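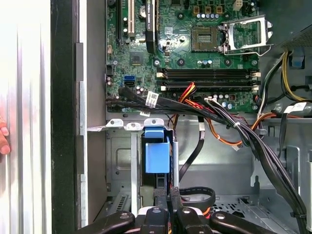
*Tower with the side off, CPU socket open.*

# Questions we keep getting - Stononow computer drop-off & refurb

Quick answers, updated when we get a minute. Last big cleanup of this page was in June. If yours isn't on the list, email the shop address on the contact page. Phone is fine too but mornings are bad.

## Dropping stuff off

**When can I come by?**
9 am to 4 pm, side door. Ring the bell, wait. If it's raining there's an overhang by the loading area.

**Do I need an appointment?**
Not for one or two machines. For a full carload, yes, please. Office clear-outs - see further down.

**What do you take?**
Desktops, laptops, flat monitors, keyboards, mice, cables, routers, loose memory, loose drives, graphics cards, power supplies. Working or not. Missing parts OK. Laptop with no charger OK but bring the charger if you can find it, we're always short.

**What don't you take?**
- Tube TVs and tube monitors
- Printers (sorry. no. not even new ones)
- Microwaves, toasters, anything from a kitchen
- Swollen batteries. Do NOT bring these in a bag with other stuff. Call the county hazardous waste line first
- Smoke alarms
- Ink and toner

**Does it cost anything?**
Computers and parts free. Monitors are $9 each, cash or card, because the recycler charges us for the ones we can't fix.

**Can I leave it outside the door after hours?**
No. It gets rained on or picked through and then your hard drive is who knows where.

**Can you pick up?**
Inside town only, and only if there's enough to fill the van. The minimum is 60 pounds total. Weigh a couple of boxes on the bathroom scale, good enough.

## My data

**What happens to my hard drive?**
Any drive that can still be written to gets wiped with Tolia, our wipe software, and we save the log. Drives that fail the wipe get drilled and then shredded. Nothing leaves the building with a drive in it that hasn't been through one or the other.

**Can I watch?**
Drilling, yes, if someone's free. Wiping is a progress bar for hours, you can watch but bring a book.

**Can I take the drive out myself and keep it?**
Sure. Lots of people do. On most desktops it's two or four screws and two cables. Tell us at the desk so we mark it on the ticket, otherwise somebody goes looking for it.

**Do I get a certificate?**
Ask at drop-off. We email it after the batch is done. One certificate per batch, serial numbers listed. We can't make one later if you didn't ask, the tickets get filed by batch and it's a mess to dig thru.

**I forgot to copy my photos first!**
Call right away. If the ticket hasn't been processed we can pull the machine and you can come get it back. Once it's wiped it's gone. We don't do data recovery and can't bring anything back after a wipe.

**Should I sign out of my accounts?**
Yes please. Especially laptops and anything that locks itself to an account. A locked laptop is parts only and that's a shame on a good one.

## Buying a refurbished machine

**What do you sell?**
Desktops mostly, laptops when we have them. Monitors, keyboards, a parts bin. Stock list goes up on the Fullska page, which is also where you can reserve.

**How much?**
Depends on the week. Desktops start at $60. Laptops more. Last year we put out 209 machines total so it's not a huge shop - if you see one you like, reserve it.

**How long do you hold a reservation?**
Two days. Then back on the shelf, no reminder call.

**What's been done to them?**
Dust out, memory tested, new drive or tested drive, fresh thermal paste, clean install, overnight run. If it crashes overnight it goes back to the bench. New coin cell on the board if the clock won't keep time.

**What's the warranty?**
60 days, parts and labor, bring it back in person. Keep the receipt. Doesn't cover spills, drops, or software you installed that broke it. We'll look at that stuff anyway, there's just a charge.

**Can I pick the operating system?**
Linux is free and already on there. Windows if the machine has a valid license with it. We won't put on a license that doesn't belong to the machine so please don't ask.

**Will it run games?**
Older ones, probably. New ones, mostly no. If it has a separate graphics card it'll say so on the tag.

**Can I get more memory put in?**
If there's a free slot and we have the right kind, yes. Bring the model number. Memory isn't all the same, the notch is in a different place from one kind to the next and it will not go in if it's wrong. Dont force it.

## Parts and do-it-yourself

**Do you sell processors?**
Sometimes. They're behind the desk, not in the bin. Know your socket before you come. We don't take returns on processors or on motherboards.

**I bent a pin, can you fix it?**
One or two, maybe. We'll try with a needle and a magnifier, no promises, no charge if it doesn't work.

**How much is in the parts bin?**
Changes all the time. We counted around 700 loose pieces at the last sort and half of that is cables. Dig away. Put things back please.

**Can I use your bench?**
Open bench is first come. Tools stay on the bench. Bring your own drinks but keep them on the floor shelf, NOT the table.

**Can my kid come?**
Yes with an adult. Closed shoes. Some of those case edges are sharp.

**Power supply - can you open it up and change the fan?**
No. We don't open power supplies, and you shouldn't either. We'll swap the whole thing.

## Schools, offices, groups

**Our office is replacing everything, can you take it all?**
Probably. Send a list first - what, how many, working or not. We'll send back a date and an Amini form. That's the inventory sheet, one row per machine, serial number in the first column. Please fill it out before we load, it saves everyone an hour in the parking lot.

**Do you give machines away?**
Yes, to local schools and nonprofits. Request form is on the Fullska page too. There's a wait list and it moves slow over the summer.

**Can I get a tax receipt?**
We give you a dated receipt with the items on it. We don't put a dollar value on it, that part is yours to work out.

## Other

**Do you repair?**
Only machines bought from us. For anything else, the open bench is there and people are pretty helpful.

**Where do I park?**
Behind the building. Not in the spots marked for the dentist. They do tow.

**Is the side door step-free?**
Small lip, about an inch. There's a ramp plate, ring the bell and ask.

**Do you take cash?**
Yes. Small bills please, we run out of change by noon.

**Can I be told when a certain part comes in?**
No list for that at the moment. Check the stock page, it gets updated most evenings after 6 pm.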